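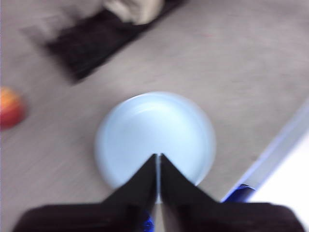
Pale blue round bowl, on the floor.

14 July 2026. Trade card set, soaking and sorting.

Started on the Lollent tea cards. The album holds 139, all glued down by the corners with what looks like flour paste. Lifted 7 with damp blotter, no colour loss. Two of the river birds have skinned backs, old damage, so noted as such on the sheet.

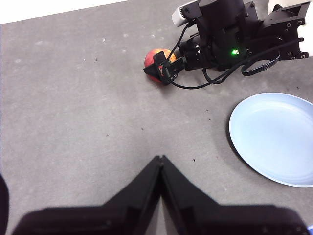
The Prikoteck blotter is too thick for the small cards. Cut it to strips and it behaves better – still slow. Left the Kanagaratnam printing alone for now as the red ink worries me.
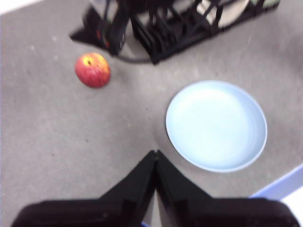
Red apple and pale blue plate on the grey surface.

Checked sizes against the Sallmont list. The list gives 80 mm tall, ours are 2 mm short on the later printing. Trimmed at the factory, I think, as the borders are even. Will enter them as a separate issue until someone shows otherwise. 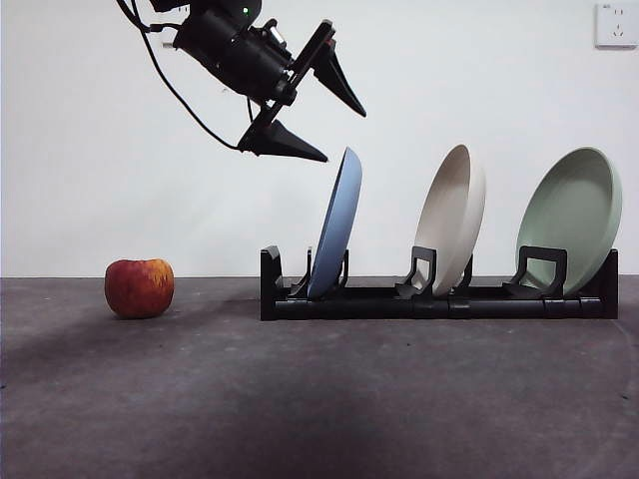
Drying is the weak point. Cards laid flat under weights keep the back damp and curl again by morning. Want to try them on edge, the way the blue plate goes in the black dish rack, with a gap either side. Spare duplicates only at first. Rest of the album in August.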